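About Posts Archive Contact

Notes > Household > Insurance

Replacement cost, actual cash value, and the line I skipped

My homeowners policy renewed in September. I read all 16 pages this time, mostly to see why the premium had gone up, and found that my personal property was covered at actual cash value. I had assumed replacement cost for years.

The difference is depreciation. Replacement cost pays what it takes to buy a similar new item today. Actual cash value pays that amount minus wear and age. If a couch costs $2000 new and the adjuster decides it has used up half its life, the starting figure is $1000, and the deductible still comes off the whole claim.

The declarations page did not spell this out. It listed a dollar limit for personal property and nothing else. The wording that mattered was in the loss settlement section, and my policy also had an endorsement that could change that section. An endorsement overrides the base form, so check the form numbers on the declarations page against the pages you were sent. Mine listed 4 and I had been mailed 3.

I called Cordero, the agency that wrote the policy, and got Osamu Sugawara. He sent the missing form the same afternoon. It dealt with water backup and did not touch loss settlement, so my reading stood. I asked for a replacement cost endorsement on contents and he quoted it by email.

Two details from that form. First, replacement cost is usually paid in two steps. The insurer pays actual cash value up front and holds back the rest until you send receipts – so you need enough cash to buy the item before you are made whole. Second, there is a deadline for asking for the held-back part. Mine counts from the date of loss. Other policies may count differently.

Some items stay at actual cash value even with the endorsement. Antiques are excluded on mine, and so is anything stored and not in working order. Jewelry has its own sublimit either way.

I took the endorsement. Next I need to redo my home inventory, which is a spreadsheet with no model numbers and too many rows that say "misc."
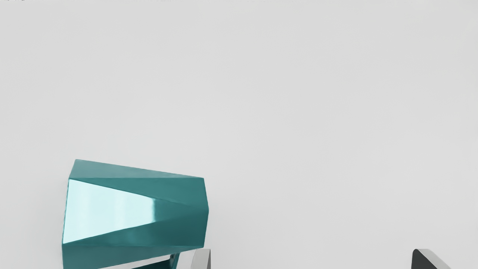
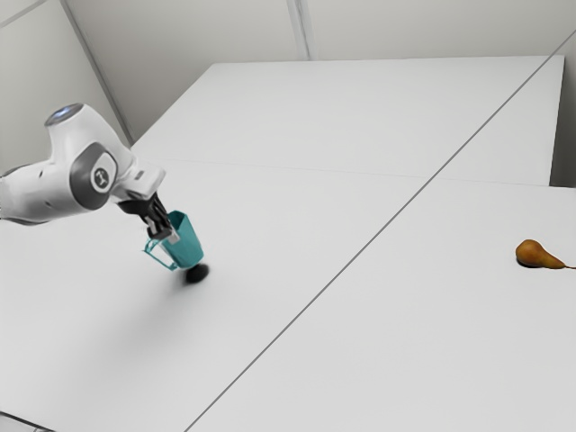 Computer renderings: a teal faceted object (first), a robotic arm with a black gripper over a light grey table (second).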